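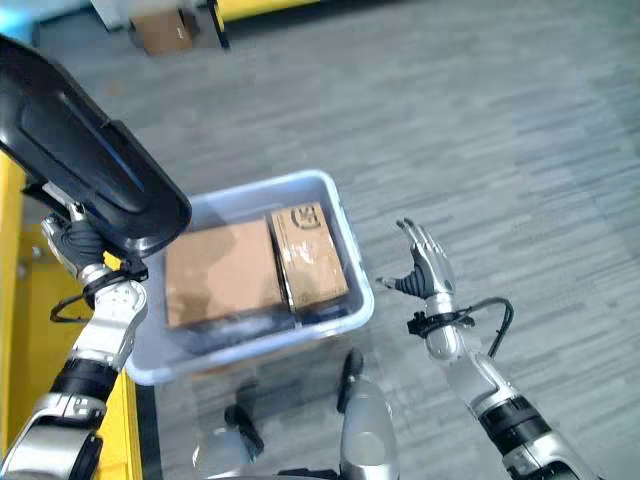 The pale blue-grey bin, with two cardboard boxes in the bottom.

I have been meaning to sort out the yellow shelving since we moved to Cudville, and this week I finally got on with it. It came from a closing-down sale in Brulness and cost 70 pounds, uprights included. The idea was to have one place for all the odds and ends that had been living in bins on the floor.

The trouble with bins is that the flat things end up under the boxes, or on top of them, and either way you have to lift everything out to reach what you want. The black plastic trays were the worst for this. I bought them from Surdu years ago for mixing and sorting small parts, and I use them most days, so they needed a shelf to themselves at a height I can reach without bending.

Before putting anything away I wiped all the shelves down and checked the bolts. The corners are the part that works loose on this sort of unit. I used a 13 mm spanner and went round twice.

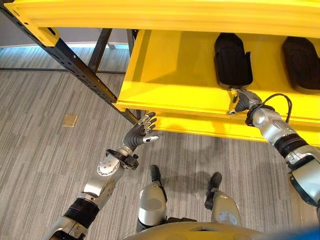

The carpet was my other worry. A loaded unit will sink a little on carpet and then lean, so I put the level on it before I started and I'll check it again in November. If it has moved I will slide a bit of board under the feet. My neighbour Remo Eder has his screwed to the wall, and I may well end up doing the same.

As for what goes where, I kept it simple. Metal bowls go on one shelf and black trays on the one below. The trays lie flat. I did try stacking them, but they stick together and you pull out two when you want one - very annoying with one hand full. Laid out in a row they take up more space, but I can pick one up without moving the rest.
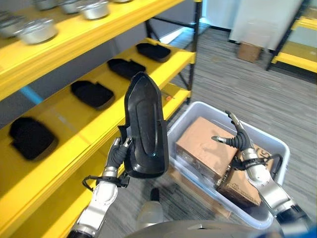

Silver bowls on the upper shelf, black trays on the one underneath.

The soft black pads still don't have a proper home. They could go in a drawer, but the drawers are full of cable and I'm not starting on that yet. The cardboard boxes can stay in a bin for the time being, as I only open them once or twice a year.

One thing I would do differently is measure the trays first. I set the shelf heights by eye and left far too much room over them, so one shelf will have to come down a couple of notches. That's a job for next weekend, along with labels if I can find the pen.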